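From: Endang Simanjuntak
To: Household Automation list
Subject: Re: Are kitchen tasks ready for supported housing?

Dear colleagues,

I write in reply to Mr D'Souza's message, the main part of which I quote for those who have joined the list recently.

> Narayanan D'Souza wrote:
>
> The housing service at Brudirbridge has asked whether it should set money aside for kitchen machines in its 3 new units. The makers of Remo tell us that breakfast tasks are "largely solved". I should like to know whether members agree. My own view is that a tenant who cannot grip a knife is poorly served by a machine that can make toast only when an engineer is present.
>
> I would also ask that we stop using the word "solved" until we have settled what the task is.

On the last point I agree entirely. Making toast is often listed as one chore. For the purpose of our review, Drodeck divided it into separate steps: taking the bread from its bag, placing each slice in a slot, pressing the lever, waiting, removing the toast and putting it on a tray or plate. A machine may manage one of these steps well and be of no use for the next.

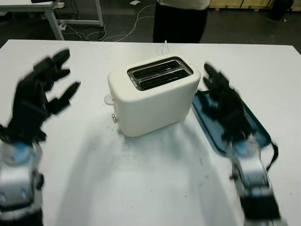 The lever deserves more attention than it has received. It is small, it sits on the side of the appliance, and it has to be pushed down with enough force to catch without moving the toaster along the table. A person steadies the toaster with the other hand and gives the matter no thought. A machine with two arms has the means to do the same, but the two arms must work together, and this is where our reviewers recorded most of their doubts.

Of the 2,665 attempts in our record, about 2,000 were single steps, begun with everything already in place. These figures should not be read as complete breakfasts. Mr Barros has proposed that single steps and full tasks be reported in separate tables, and I support him.

There remains the question of crumbs, which is a small one for an engineer and a large one for a tenant. A machine that makes the toast and leaves the table to be wiped by a care worker has saved less time than the sales papers suggest. We have not yet agreed how wiping down should be counted.

My advice to Brudirbridge would be to provide suitable sockets and clear worktop space in the new units — both are useful in any case — and to delay any purchase. Ms Marinho holds the draft wording and will accept corrections until the end of September. Members who wish to see the step list should write to Benedek Magyar directly, as the list does not carry attachments.

Yours faithfully,
Endang Simanjuntak
Drodeck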